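Subject: Re: [cigars-and-leaf] Miladance robustos, and storing them over winter

> Hello all, first post after a long time reading.
>
> I was given a box of the Miladance robustos in December and I've only
> smoked two of them. The first was lovely, the second burned down one
> side and tasted bitter by the halfway point. They've been in their
> own box on a shelf in the back bedroom, which has a radiator in it.
>
> I now want to look after the rest properly. Do I need a wooden
> humidor, or can I get away with something cheaper? I've seen the
> Brellent one that claims to hold 200 but I don't own anything like
> that many. Also, is it true you should take the cellophane off?
>
> And has anyone ordered from Koutsoukos? Their list is huge.

Welcome in from the lurkers' bench! The Miladance is one of my favourite cigars and I'm delighted somebody has brought it up, so forgive the length.

Taking the bitter one first. I'd put most of that down to the radiator. A cigar in a plain box in a warm room loses moisture from the outside in, and the wrapper on the Miladance is thin, so you get a dry side and a damp middle and the burn runs off wherever it fancies. You can nurse a cigar through that by turning the slow side to the bottom, but once you're relighting every few minutes the flavour suffers. Smoking too fast does the same thing. I still catch myself at it when the talk's good and I've got one hand on a pint.

They can be brought back, though, and that's the nice bit. Don't rush it. I killed 11 perfectly decent coronas years ago by putting them straight from a dry drawer into a box with a soaking wet sponge. The filler swelled faster than the wrapper could stretch and every one of them split along the foot. Start yours at a lowish humidity, 62 or so if you're using packs, leave them a fortnight, then go up a step. A month after that, try one. Mine have come back very nearly as good as new, with perhaps a little of the perfume gone off the top.

As for where to keep them, no, you don't need a wooden humidor for less than a boxful! I'm fond of mine and I'd have another tomorrow, but they want seasoning, they leak at the lid, and they need filling to work well. The Brellent with a couple of dozen sticks rattling about in it will swing up and down every time you open it. A food tub with a clip lid and a rubber seal, a humidity pack and a few strips of Spanish cedar off an old box will hold steady for months. Wash the tub, leave it open for a day or two until it smells of nothing at all, and off you go. Put it in a cupboard on an inside wall.

Cellophane — oh, we could be here until next winter. I leave it on. It breathes a bit, it protects the foot, and it stops a strong cigar lending its smell to a mild one. Plenty of people on this list take it off the day the box arrives and will tell you theirs age better. I tried half a box each way for a year and couldn't pick them apart in the dark. What I do like is how the cello goes yellow as time passes, so you can tell at a glance which ones have been sitting. 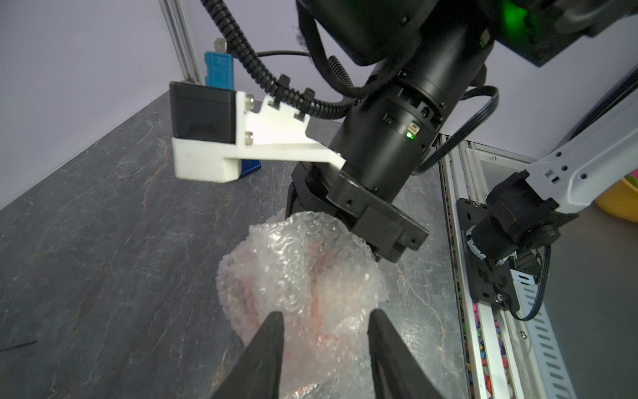

Koutsoukos I've used a fair bit, and they're very good. The list is enormous (over 1000 lines the last time I scrolled through it, counting pipe tobacco) and the search box is hopeless, so go in by country and then by size. What I'd say to a new customer is to ask for singles in a hard tube or a small carton when you order, and write it in the notes. A wad of bubble wrap bunched up round something small, so you can only make out a pinkish-red blur in the middle, is fine for a lighter or a cutter but I don't like it for loose cigars, as any squeeze on the top goes straight through to the wrapper leaf. They're happy to do it properly if you ask. Delivery has been quick whenever I've ordered, and once when they'd run out of what I wanted they rang before swapping it for anything else.

If you like the Miladance, do try the Rastholm while you're there. I can't recommend it enough. It's a shade darker, with a longer finish and a sort of malt loaf sweetness in the last third that I look forward to from the moment I light it. The robusto is the one most shops keep but the short churchill is the better smoke to my mind, it has room to change. Cut it shallow. Have it after food, with something plain to drink, and give yourself the whole evening, starting no later than 8 o'clock if you've work in the morning.

One thing to watch with the Rastholm is the band, which is stuck down with more gum than it needs. Let the cigar warm up before you try to slide it off or it'll take a piece of wrapper with it.

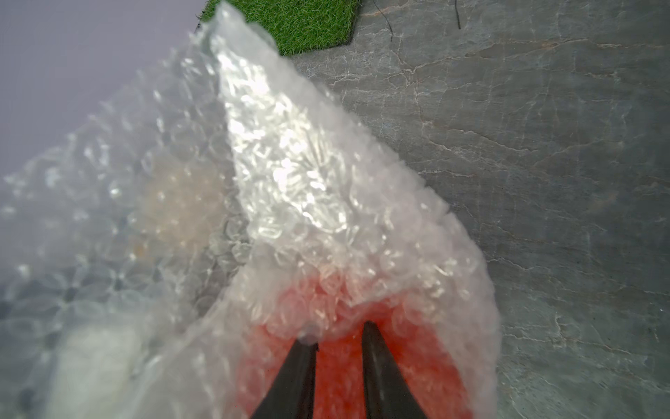
Swaps are the other way of trying new sticks cheaply, and the spring one on this list is well worth joining. You send five, you get five, and you've no idea what's coming. I love it. For anybody packing a parcel this time, a great loose sheet folded over and over into a peak, with the red thing underneath glowing up through the bubbles, looks generous and uses up the roll, but a box that's mostly air lets cigars slide about. Bag them with a small humidity pack, put the bag flat between two pieces of card, tape the card, and then wrap that snugly. Seal the bag well, too. Last year I had a parcel in which the cigars all smelled of somebody's coffee, and while I like coffee I'd sooner have it in a cup.

Back to your box for a moment. Before you put them away, have a look at the feet under a good light. Pale dust that brushes off and leaves no mark is usually plume, or so the hopeful say. Fuzzy spots with a bluish tinge are mould, and those want taking out and keeping away from the rest. Tiny round holes mean beetle, in which case bag the lot and put them in the freezer for three days, then the fridge for one, then back to the tub. It's unlikely in a radiator-dried box, but I check everything that comes into the house now.

Do write back when you've smoked the next one! I'd love to know whether the burn straightens out, and whether you get that orange peel note in the first inch that I'm forever going on about. I've yet to persuade anybody else on here that it exists.

P.S. Digital hygrometer, always. The little brass dial ones that come set in the lid are very handsome and mine has read 70 since the day I bought it, including the week I had it out on the kitchen windowsill.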